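Against the Deep Fruit Bowl

The household fruit bowl is a badly specified container. It is deep, it has a narrow base, and its walls slope inward, so that everything placed in it rolls toward the lowest point and stays there under the weight of whatever arrives next. I want to argue for replacing it with a shallow rectangular tray or basket, and for keeping fruit and vegetables in view in a single layer where the quantity allows.

The argument rests mainly on load. A tomato resting on a flat surface carries its own weight. A tomato at the bottom of a full bowl carries its share of the melon, the oranges and the apples above it, concentrated at a few small contact points. Soft tissue bruises at contact points. The bruise is hidden because it faces another piece of fruit, and it is found late, usually by smell.

The second consideration is access. To remove an item from the bottom of a bowl you disturb most of the items above it. In practice people take from the top, which is where the newest produce sits. The bowl enforces last in, first out, the reverse of what any stockroom would tolerate. A tray has no bottom layer to speak of. The oldest item is reachable with the same effort as the newest, and the choice can be made on condition.

I kept a record for 29 days in April, when my household was still using a ceramic bowl of the Halvorsen pattern, wide at the rim and deep enough to hide a grapefruit. Each discarded item was weighed on the kitchen scale and entered with its position at the time it was found. Over that period the bowl cost us 1000 grams of produce, trimmed parts included. In the 29 days after that, with a tray on the same counter and the same shopping list, the figure was 104 grams, most of it a single lime. One household and two periods do not make a study, and the weather was cooler in the first. I report the numbers for what they are.

Shape matters more than material. I have used wire, wood and plastic, and have no strong preference among them, though wire marks pears. Corners should be rounded on the inside so that they can be wiped. The rim should be high enough to stop an orange and low enough that a hand enters from the side. Color is a matter of taste. A dull green or a gray makes ripe fruit easier to judge than a bright red one does, at least under the lamp in my kitchen. 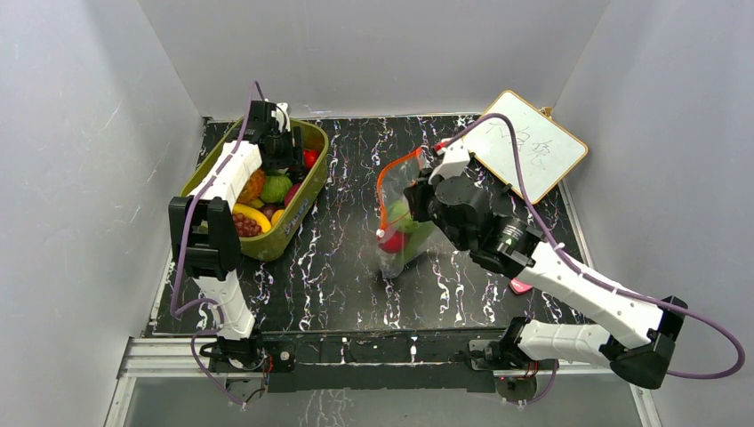 Kenji Crenshaw wrote to me after an earlier note on this subject and objected to mixed trays altogether. In his view a banana has no business next to a tomato or a head of cabbage, whatever the container, and the shape of the basket is a side issue compared with the gas that ripening fruit gives off. He keeps two baskets at opposite ends of the counter and a hook for bananas, and he considers anything less to be decoration.

He is right about ethylene and I think he overstates the remedy. Bananas and tomatoes both give it off as they ripen, and leafy greens suffer from it. If you can spare the counter space, separate them. Most people in apartments can't. For them the useful question is how long the mixture sits, and a tray shortens that time because its contents are seen. A cabbage that is noticed on the first evening goes into the refrigerator. One that is buried stays where it is. I would accept a mixed tray as a sorting station and a landing place for shopping, provided it is worked through and the greens leave it early.

Placement within the tray deserves some care. Heavy, rigid items such as pineapple or squash should go in first and against a wall, so that they can't roll. Tomatoes go stem side down. Grapes are best at a corner with nothing on top. The banana may rest on other things, being light for its size and fairly tolerant along its outer curve, but it should not be wedged.

Bags are a separate matter. A clear plastic bag is a good way to carry loose produce home and a poor way to store it on a counter. Moisture collects on the inside and the contents press together at the bottom exactly as they do in a bowl. Clear is still better than opaque, as you can inspect through it. I empty bags into the tray on arrival, fold them flat, and use them again for the next trip. The exception is salad greens headed straight for the refrigerator, which do well in a bag with a dry paper towel.

The trade has taken little interest in any of this. The Brollside housewares range lists 4 fruit bowls and no tray sold for the purpose, so one ends up in the office supplies aisle, looking at things meant for letters. Jorkeck makes a decent rectangular basket with a wipeable floor, sold for bathrooms. The Zoltix stand, with its two tiers, solves the depth problem and then puts the upper tier where it casts a shadow on the lower. I returned mine.

There is one fair objection, that a tray takes more counter than a bowl. It does. Mine displaced the toaster, which now lives in a cupboard and comes out in the morning. If that trade is unacceptable, buy less fruit at a time and fill the bowl to one layer only, then leave the rest of its depth empty.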